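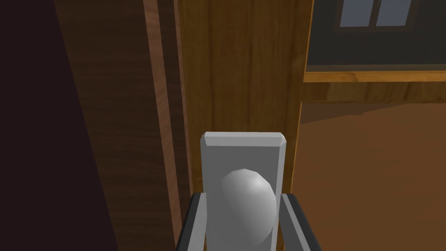
So I finally got to the open day at the Vestura, the new hotel up on the hill at Clirkmont, and I have been talking about it to anyone who'll stand still long enough. My sister made me promise to write it all down because she's looking for somewhere to put up our parents for their anniversary, so hi, Dana, this one's mostly for you!

I drove up on Sunday morning and parked at the bottom, which was a mistake. There's a perfectly good lot behind the kitchen, but the sign for it is tiny and I went right past. The walk up took me 14 minutes with one stop to get a pebble out of my shoe. If you're bringing anybody with bad knees, look for the second left after the bakery.

They were taking people around in small groups and I landed with the manager, Zakhar Didenko, who used to run a ski lodge and talks very fast. He had us through the lobby, the breakfast room and two of the bedrooms before I'd finished my coffee. The hotel has 21 rooms on three floors, and there is an elevator (I asked, Mom). It's small, so don't expect one that fits a family and their luggage in one go.

We saw a standard double first, the Figueroa room. All the rooms are named after people who owned the land at one time or another, and I quite liked that. It had a big bed, good reading lights on both sides, a kettle, a little fridge and a desk you could really work at. The bathroom has a walk-in shower with a seat. No tub. If you want a tub you have to go up to one of the corner suites, and there are only 2 of those, so book early.

The corner suite was my favorite, of course. You get a sitting area with a pullout sofa and a balcony that looks over the valley toward the Pastard bridge. I stood out there so long the group went on without me and I had to jog down the hall to catch up. It was windy, and I'd want a sweater out there even in summer, but oh my gosh, that view.

A few things I wasn't so sure about. The rooms at the front get some road noise, and I could hear a delivery truck backing up while Zakhar was telling us how quiet it is. Closet space in the standard doubles is skimpy, four hangers and a shelf. And there's no restaurant at night, just breakfast and a snack menu in the lounge until nine, so you'd be driving down into town for dinner.

Breakfast, though! They had it laid out for us to try. Warm rolls, three kinds of jam, a potato and egg thing with peppers that I went back for, and decent coffee in real pots instead of a machine. The cook came out and told us the jam is from her aunt's plums, and I bought a jar for the road. It's already half gone.

On prices, they're doing an opening rate until the end of January, and after that it goes up. Ask for a room at the back when you call, and ask about breakfast too, as it's included in the suites but extra in the doubles. Pets are fine on the ground floor only.

I've put us down for one night in the spring. Dana, call me about the dates, and tell Dad they have the good pillows.

1,043 shares
14 comments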